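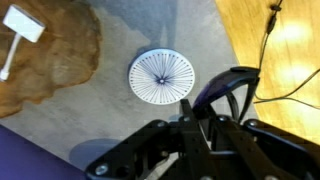
I have now read my third article this year telling me that every home needs a "landing zone." You are supposed to buy a low cabinet, put it near the door, and keep its top clear except for a tray and perhaps a candle. Everything else goes behind the doors. Peace follows.

I don't believe it. I have owned a cabinet like that since January, a Kosard with two doors, and it cost me $793 before delivery. The showroom on Valdebenito Street had it styled with a single bowl. Mine had mail on it by the second evening.

The people who sell these things treat a flat surface at hip height as furniture waiting for decoration. I think it's closer to a workbench. You put down what you're in the middle of, and you are usually in the middle of something. The organizers' answer is a smaller container on top of the big one. Canau will sell you a felt tray for $29, and Prastix has a plastic version with compartments, and both of them fill up with the same stuff that used to lie next to them. I've tried one of each.

My friend Telma Escobar clears her cabinet every night and says it takes her two minutes. I believe her about the two minutes. What I doubt is that the clearing does her any good, given that she spends a good part of the next morning opening doors to find what she put away. Out of sight is a real place, and a lot of my scissors live there.

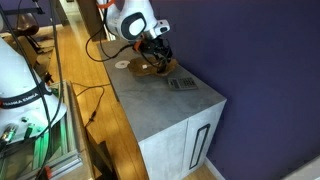 Clutter, as the magazines use the word, covers far too much. Old newspapers are clutter, fine. But a calculator left out on top of a gray cabinet, beside an odd-shaped piece of something brown and a small white disc you could take for a coaster, is three things within easy reach, and there's still plenty of bare surface left over. I can't see what is gained by shutting them behind the doors. The calculator would go in a drawer or on a shelf, something would get stacked on it, and the next time a bill needed adding up it would be done on a phone, badly.

I'm not defending mess. When I can't set down a cup, I clean up like anyone else — and I complain while doing it. But I'd like to see one article that asks what a person does at the cabinet before telling them what should be on it. The concrete look is popular now, and it does look good bare in a catalog. So does a kitchen where no one cooks.

The felt tray is in the hall closet, if anyone wants it.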